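Gallery: Two Hands, One Messy Bed
Orwood handheld gripper study, Skiltstead 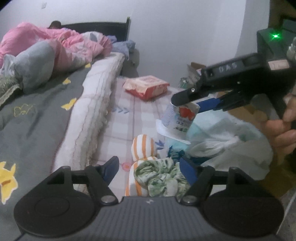

The Orwood study asks a pretty homely question: if people tidy up with a pair of handheld grippers instead of their own fingers, can a robot arm learn the job from what the grippers recorded? We collected 931 demonstrations for it, all in lived-in rooms around Skiltstead, and kept 800 for training once the blurry and unfinished ones had been weeded out. Beds were our favorite places to work (and the hardest on the back!), with so many soft things lying close together. A white food cup like the one held between the black finger and the blue fingertip gives us a firm edge to grab, while the knotted or gathered plastic bag and the bunched green and white cloth near it are the sort of shapes our policy still finds tricky. We tried 7 ways of feeding it the two grippers' motions, and the one we call Fillar, which predicts both hands together, did best on bags and cloth by a comfortable margin. Pramanik, our older method, plans one hand and then the other, and it still holds its own on cups and boxes. The full write-up went out to our partners in December, and we're so grateful to every household that let us in.

Page updated Feb 11, 2023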